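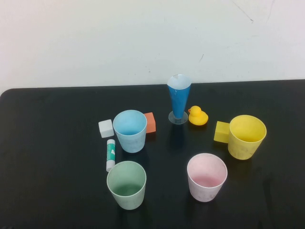

Fig. 3. Black tabletop against an off-white wall, small items set out on top.

Section 6. Setting up the Kvaran desk lamp and getting rid of glare

Before you start. Lamp unplugged, shade off, clamp screws loose. Keep the small hex key, you need it twice.

1. Pick the side. Right-handed, clamp goes on the left. Left-handed, other way round.

2. Slide the clamp on the table edge. Straight edge only, not a rounded corner. Felt pad goes on top, rubber pad underneath.

3. Tighten by hand until it stops moving. Then one quarter turn with the hex key. No more.

CAUTION: Overtightening marks soft tops and can strip the thread. Stripped clamps are not covered.

4. Drop the post into the clamp. Click. No click – turn the post a little and push agian.

5. Fit the arm. Lower joint first, then upper. Spring side faces the wall.

6. Shade on last. Line up the two notches, twist clockwise.

7. Run the cable down the back of the post and through both clips. Leave some slack at the upper joint or the arm will pull back on you.

8. Plug in. Short press for on/off, long press to dim.

Note: The lamp ships set to 4,000 K. Fine for most desks. To go warmer, hold the button and tap the base plate once. Same again to go back.

Glare on dark tops

Black and other dark surfaces throw the light back even when matte. Set the shade 18 inches above the top and tip it slightly toward the wall. Still getting a shine – move the lamp, dont just dim it. A pale wall behind the table helps, gives you softer light for free.

Note: Check from your chair. Standing up you will see a different reflection.

CAUTION: Let the shade cool before moving it. Do not hang anything on the arm.

Cleaning. Dry cloth for the shade, damp cloth for the clamp and post. No spray. Pads lift off, wash in warm water, dry fully before refitting.

Spare pads and clips: order from Grokau, part list in Section 18. Older Comisano clamps do not fit this post.

Section revised February 19, 2021, B. Bach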